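What Solid Wood Does in a Dry House

A wardrobe built in a humid workshop and delivered to a heated apartment will change size. The change is small along the grain and large across it, and most complaints about sticking doors and split panels start with that difference.

Wood takes up and gives off moisture until it balances with the surrounding air. In a coastal town such as Posberg, boards stored under cover can settle at a moisture content close to 18 percent. A heated bedroom in January may pull the same boards below eight. A wide door panel loses several millimeters over that range. If it has been glued into its frame on all sides, it has no room to shrink, and it cracks.

The traditional remedy is the floating panel. The panel sits in a groove cut into the frame and is held by a single spot of glue, or by none. Kleinschmidt, a maker of bedroom furniture, cuts its grooves 5 millimeters deeper than the panel needs when fitted in summer. The spare depth is hidden, and the finish is applied to the panel edges before assembly so that no bare strip shows when the wood pulls back.
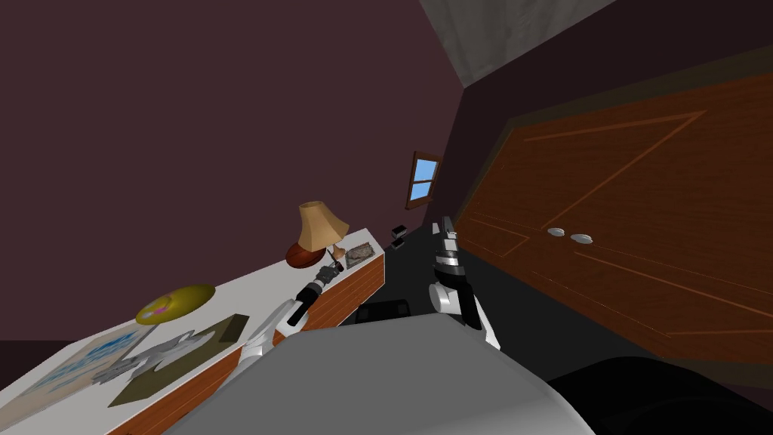 Veneered board behaves differently. The core is stable, and the face layer is too thin to move it. The weak point is the balance between the two sides. A door veneered on the front only will cup toward the veneer as the glue dries — sometimes within hours — and no hinge adjustment will flatten it.

Kistamen, which runs a testing room for furniture shops, cycled 371 sample doors between damp and dry air last winter. The doors with a matching layer on the back stayed flat enough to close. Most of the others did not.

Owners have fewer options than makers. The useful ones are dull: keep tall pieces away from radiators, level the base before adjusting the doors, and wait one full heating season before planing anything. A door that binds in August may clear by November. Planed in August, it will show a gap all winter.

Nekwood sells a small humidity gauge that fits inside a closet. Readings between 40 and 55 percent are suitable for most pieces.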